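시뮬레이션에서 시연 데이터 모으기, 두 번째 정리

08/12/2019

지난 글에서 9월까지 한 일을 적었는데, 그 뒤로 데이터 모으는 방식이 꽤 바뀌어서 다시 정리해 둔다. 과제는 그대로다. 에어프라이어 바스켓을 손잡이로 잡아 여닫는 동작을 사람이 원격 조작으로 보여 주고, 그 기록으로 정책을 학습시킨다. 로봇도 부엌도 전부 시뮬레이터 안에 있다. 우리 팀에서는 이 환경을 Nyitrai라고 부른다.

지금까지 쓸 만하다고 판정한 시연은 700개다. 버린 것은 따로 폴더에 모아 두었다. 처음에는 실패한 시연을 바로 지웠는데, 나중에 실패 원인을 분류하려고 보니 남은 게 없어서 그때부터는 지우지 않는다. 용량은 생각보다 문제가 안 됐다. 영상은 저장하지 않고 관절값과 물체 상태만 저장한 다음, 필요할 때 다시 렌더링한다.

기록 도구는 Virnasik으로 바꿨다. 전에 쓰던 스크립트는 조작자가 시작 키를 누른 순간부터 기록했기 때문에 앞부분에 손이 가만히 있는 구간이 길게 들어갔다. 이걸 그대로 학습시키면 정책도 한참 가만히 있는다. Virnasik에는 손이 일정 속도 이상으로 움직일 때부터 자르는 기능이 있다. 대신 문턱값을 높게 잡으면 천천히 접근하는 시연의 앞부분이 잘려 나간다. 나는 문턱값을 낮게 두고 남은 정지 구간은 후처리에서 한 번 더 줄인다.

배경은 일부러 비워 두지 않았다. 초기 버전은 테이블과 에어프라이어만 있는 회색 방이었는데, 거기서 학습한 정책은 의자 하나만 넣어도 엉뚱한 데로 손을 뻗었다. 지금은 화분, 의자, 벽에 걸린 액자 같은 것을 넣고 시연마다 조명과 에어프라이어 위치를 조금씩 바꾼다. 카메라는 손 뒤쪽에서 앞을 보는 시점이다.

어려운 부분은 손잡이다. 바스켓 손잡이가 세로로 된 둥근 모양이라 엄지와 손가락을 양쪽에 맞춰야 하는데, 손이 가까이 가면 정작 접촉하는 자리가 손에 가려진다. 조작자는 화면만 보고 하니까 거리를 감으로 맞추게 된다. 그래서 초반 시연에는 잡았다 놓았다 하는 동작이 많다. 그중 일부는 살려 두었다. 정책이 한 번에 못 잡았을 때 다시 시도하는 방법을 배울 데이터가 그것밖에 없다.

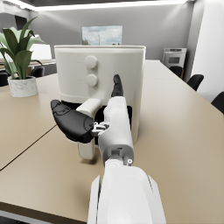

허은지는 초안을 읽고 다시 잡는 시연을 일반 시연과 섞지 말고 표시를 따로 달아 두라고 했다. 섞어서 학습시키면 정책이 멀쩡히 잡고 있다가도 괜히 한 번 놓는 버릇이 생길 수 있고, 나중에 비율을 조절하고 싶어도 골라낼 수가 없다는 것이다. 맞는 말이라 그날 저녁에 표시 항목을 추가했다. 이미 모은 것은 손가락 접촉이 끊겼다 다시 붙은 횟수로 먼저 거르고, 애매한 것만 직접 재생해서 봤다. 다시 잡기가 들어간 시연은 36개였다. 생각보다 적어서 이건 더 모으기로 했다.

조작하는 사람에 따라 차이도 난다. 나는 손을 정면에서 곧게 넣는 편이고, 은지 씨는 옆에서 돌려 들어간다. 둘 다 성공하지만 절반씩 섞어 학습시킨 정책은 중간쯤에서 머뭇거리다가 손잡이를 밀어 버리는 경우가 있었다. 한 사람 것만 쓰면 이 현상은 없어지는데, 대신 에어프라이어를 비스듬히 놓으면 성공률이 떨어진다. 아직 답은 못 찾았고, 접근 방향을 조건으로 같이 넣어 주는 방법을 시험하고 있다.

하루에 조작하는 분량도 정해 두었다. 한 번 앉으면 22개까지만 한다. 그 이상 하면 동작이 대충 비슷해지고, 특히 바스켓을 당기는 구간이 급해진다. 속도 그래프를 그려 보면 뒤로 갈수록 뾰족해지는 게 눈에 보인다. 쉬었다가 다시 하면 돌아온다. 빨리 모으려고 몰아서 했던 날의 데이터는 결국 반 넘게 버렸다.

성공 판정은 자동이다. 바스켓이 정해 둔 거리 이상 나왔고, 그 상태에서 2초 동안 손이 손잡이에 닿아 있으면 성공으로 친다. 처음에는 거리만 봤더니 손가락 끝으로 튕겨서 연 것까지 성공으로 들어왔다. 시뮬레이터에서는 마찰 설정 때문에 그런 일이 꽤 자주 생긴다. 마찰을 올리면 이번에는 바스켓이 뻑뻑해져서 본체가 통째로 끌려 나온다. 본체 무게를 조금 늘려서 맞췄는데, 이 값이 실물과 얼마나 비슷한지는 재 보지 못했다.

다음에 할 일은 닫는 동작이다. 여는 것만 모으다 보니 닫는 시연이 한참 부족하다. 닫을 때는 바스켓이 살짝 틀어진 채로 들어가다가 걸리는 문제가 있어서, 시작 각도를 여러 가지로 두고 모을 생각이다. 저장 형식도 Trirnance 쪽에서 읽을 수 있게 바꾸는 중인데 시간 단위가 서로 달라서 변환 코드를 다시 쓰고 있다. 그게 끝나면 설정 파일을 정리해서 올리겠다.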